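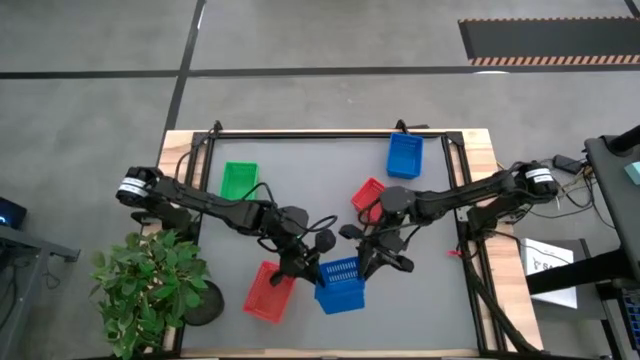 Travodar Basket Handling Project: Second Progress Report to the Puvum Fund

Submitted 25/07/2018 by the Travodar equipment group, Stinville
Prepared by Luuk Declercq

Print this page | E-mail this page

1. Purpose of this report

The Fund has asked grantees to report at the close of each purchasing stage, with particular attention to equipment already bought, equipment still to be bought, and any change to the plan approved with the award. The present report covers the second stage. It should be read together with the first report, which dealt with the preparation of the room and the selection of the arms.

The project studies how two-armed work cells can take over the sorting, nesting and stacking of small plastic baskets, a task that occupies a good deal of staff time in packing rooms and returns areas. The grant pays for equipment only. Salaries and floor space are met by Travodar.

2. Equipment in place

Paired arms with two-finger grippers are mounted and in use. The tables are framed in black aluminum extrusion, clamped at the corners, so that parts can be moved or added without drilling. This was a condition of the original plan and we intend to keep it for all later purchases.

The baskets used in the trials are ordinary slotted plastic ones in red, green and blue. They were bought in more than one size. We had budgeted for a set made to our own drawing and canceled that item in the first month of the stage. Store-bought baskets serve the purpose, can be replaced the same day, and vary slightly from one to the next in a way that is useful to us. The money released has been held in the spare parts line.

Cabling remains the weakest part of the installation. The cables on the arms are long enough for the full reach of each joint, and the slack has to go somewhere. We have priced a set of cable guides and propose to buy them in the coming stage. The quotation is for 437 dollars, delivered.

3. Work carried out

The trials of this stage dealt with nested stacks. The arms are asked to lift the top basket out of a stack, set it down, and return it. Separating baskets that have been pressed firmly together is harder than placing them, and most of the failed attempts fall in that part of the task. The rims give the fingers little to hold, and a basket will sometimes bring its neighbor up with it.

The planned set of 90 trials was finished. Of these, 44 were run with the standard fingers and the remainder with a longer pair lent to us by Muli. The longer fingers reached the lower rims more easily but were slower to position. The records are complete and will be supplied as an annex to the final report, in the form the Fund requested.

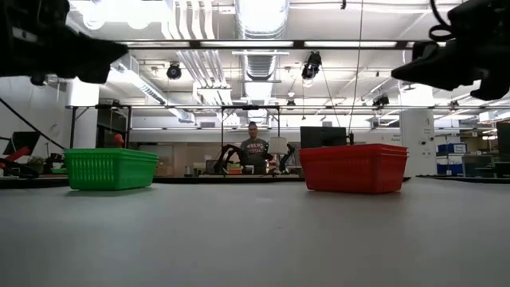 On the question of finger types, the Fund's reader remarked after the first report that the project was in danger of buying grippers before it knew what they had to grip, and asked why a second full pair appeared in the plan at all. Would a single body with changeable fingers do the same work for less? The reader also asked that any answer include the cost of the time lost in changing over.

We accept the point. The second pair of grippers has been taken out of the coming purchases. In its place we propose changeable fingers for the existing bodies, together with a small stock of blanks that can be cut to shape in our own shop. Changing a set of fingers takes 10 minutes, including the check that follows. At the present rate of testing this is a minor cost, and we would only return to the question if the fingers had to be changed several times in one session.

4. Changes to the plan

Apart from the grippers and the baskets, two changes are proposed.

The first concerns the order of purchases. The approved plan places a further table ahead of the spare parts. We ask to reverse these. A failed joint would stop work on a whole table until a replacement came, and the supplier's delivery times have grown longer during the year. A spare wrist unit and a spare power supply should be on the shelf before we add to the number of arms in use.

The second concerns the service contract. Muli has offered terms for one year or for three. The longer term is cheaper by the year but ties us to one make of arm beyond the life of the grant. We recommend the one-year contract, with the right to renew at the same price.
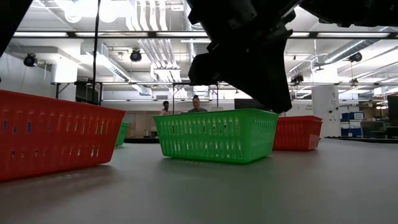

Neither change affects the total of the award. Should the Fund prefer the original order of purchases, we can keep to it, but would then ask for leave to rent a spare wrist unit in the meantime.

5. Risks

Delivery is the main risk to the schedule. The cable guides and finger blanks are stock items. The wrist unit is built to order, and the supplier will not confirm a date until a deposit is paid.

A smaller risk concerns the floor. A further table will need its own power feed, and the building's electrician has yet to say whether the present panel can carry it. If a new panel is required, Travodar will bear the cost, though the work could delay the table.

6. Decisions requested

The Fund is asked to approve the removal of the second pair of grippers, the purchase of changeable fingers and blanks, and the revised order of purchases set out in section 4. A reply before the end of August would allow the deposit on the wrist unit to be paid within the present budget period.

Questions on the figures may be sent to Luuk Declercq at the Stinville office.

Related items
First Progress Report: Room Preparation and Choice of Arms
Travodar Equipment Plan, as approved
Puvum Fund: Notes for Grantees on Changes to a Budget
Muli Service Terms, One-Year and Three-Year

This site uses cookies to remember your settings. By continuing to use the site you agree to their use. Accept | Read more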